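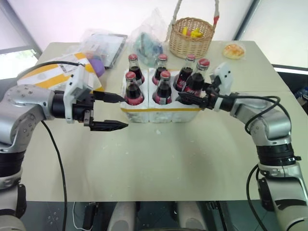
Six for the table, in their white carrier

Home | Stories | Poems | Letters | Back Issues | Contact

The Thursday Bottles

My aunt believed that a bottle of cola tasted better if it had traveled, and since she never traveled herself, the cola had to do it for her. She ordered it by the six from a shop in Boravach, 940 miles off by the road we would have taken if we had ever owned a car that could take it, and it came on a Thursday in September, in a white foam carrier with a yellow stripe, along with whatever else she had talked herself into that month.

I was nine, I think, or close enough to nine to be trusted with glass. The rule was that you took a bottle by its middle, never by the neck, and you lifted it straight up and set it straight down, and if you wanted to talk you waited until it was standing. My aunt could talk and lift at the same time, but she was a grown woman and had buried a husband, and she said that gave a person certain rights.

She wanted every bottle looked at before supper. She had a notion that the shop might slip her a short one, and so each one had to come out and stand on the table and be bent down to and squinted at, right where the cola stopped below the neck, and then it went back into its own little round room in the foam.
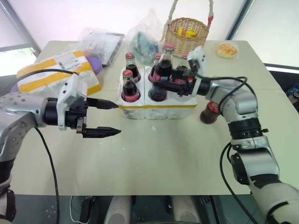 "Well?" she would say, and I would say it looked full to me, and she would come and look anyway, with her glasses pushed up into her hair where they could do her no good at all.

That was the year of the letter. It had come on Monday from the Clumano office, and it lay under the bread plate all week with one corner sticking out, and we ate our toast on top of it. I knew what was in it only because she had read one line out loud without meaning to, standing at the sink with her back to me. They wanted the house. They would pay 2198 for it and be pleased to have her answer. She folded the letter up very small, then unfolded it, I suppose because you can't put a letter under a plate when it's folded that small.

So there we were on Thursday with our bottles, and she had not said a word about it yet.
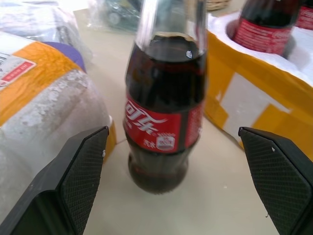
I remember I had one standing by itself in front of me, and I was looking at the red label because it was easier than looking at her. The writing on it was Chinese -- two big characters, white, with the ribbon swooping along underneath -- and I asked her what it said. I had asked before. Every year I asked, and every year she told me something different. One time it was "good health to your chickens." Another time it was the name of a ship, and the ship had a cook on it who had been in love with her, and that story lasted us clear through the dishes.

She put her hand on the cap and thought about it.

"It says stay put," she said.

I said it didn't look like that would be so short, in Chinese. She said Chinese was a very economical language and I would do well to learn from it. Then she pulled out the chair across from me and sat down, which she hardly ever did before the dishes were done, and she told me about the house on Verstraete Street where she had been a girl, and how her mother had sold it in an afternoon and been sorry for thirty years, and how there had been a pear tree.

She went on about that pear tree for a good long while. I don't believe I have ever heard so much said about a tree, before or since, and I didn't mind it a bit.
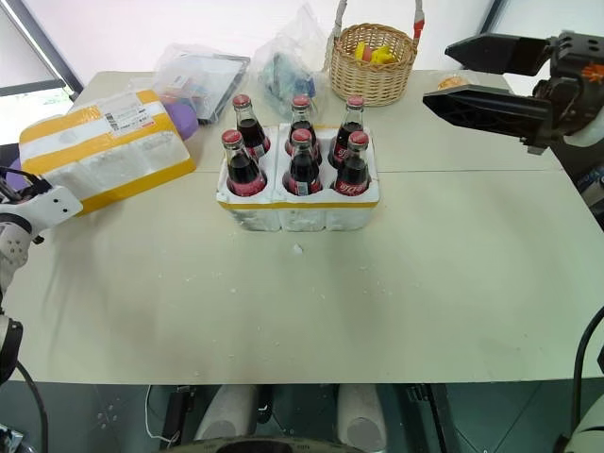

By the time she was through it was getting on toward seven and neither one of us had started supper. We still had the parcels to open, and she said they could wait, they had waited this long in the mail. She brushed at the table with the side of her hand, the way she did when she was making up her mind, and asked me if I thought three years was a long time.

I said it depended on what you were doing.

"Living here," she said. "Until you're twelve. And then we'd see."

I told her it sounded all right. She nodded and got up and took the letter out from under the bread plate, and she wrote her answer on the back of it in pencil, leaning on the counter, and it couldn't have been more than a line. Then she asked me to find the opener, and to look in the drawer with the string first.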